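Lamness streaming app, progress report for June

Hi all, the beta is out on consoles and I'm pretty chuffed with it. We opened it up on a Friday, which I know goes against everything I've ever said about Fridays, but certification came back early and I didn't want to sit on it over a weekend. Your grant has 2 milestones left on it and this report covers the first.

We've had 218 testers sign in so far, and between them they've played 3169 videos. Most of that is people watching on the couch after tea, going by the times. The home screen loads much faster than the old build did on the Vestton box, mainly thanks to the new thumbnail cache (I moaned about that cache for half of the last report, so it's only fair I give it a mention now it's behaving). Voice search is in as well. It copes nicely with film titles and gets hopelessly lost with channel names, especially anything with a number in it.

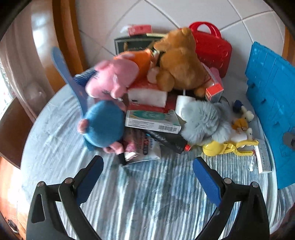

Colour has eaten more of my month than I planned for. The Clirolov player we licensed was crushing dark tones on older tellies, and pale shiny areas were blowing out to plain white, so faces looked fine and everything around them looked cheap. What shows it up best is fabric with a bit of gloss on it, like that tablecloth with the white, grey and blue streaks, where you've got darker patches in the middle and bright reflections off to the left. If the stripes stay separate in both, I'm happy. Our first two fixes sorted the dark end and made the bright end worse! The third is with testers now and I haven't had a grumpy email yet.

Now the less cheerful stuff. Parental controls have slipped. The PIN screen works, but it forgets the setting when you swap profiles, and I won't ship that to families. I've pushed it to the next build and moved the Montes sign-in work back to make room. We also closed 87 bugs, though a fair few were the same subtitle fault reported over and over, so please don't put that one in the newsletter.

Spending is on track apart from test hardware. We had to replace a console that died mid-update, and I've claimed it under equipment. The receipt is in the shared folder with the others.

Next up is profiles, then captions, then opening the beta to the people still on the waiting list. I'd also like a decision from you on whether the second milestone can include the tablet version, as the designers need to know before they start on the menus.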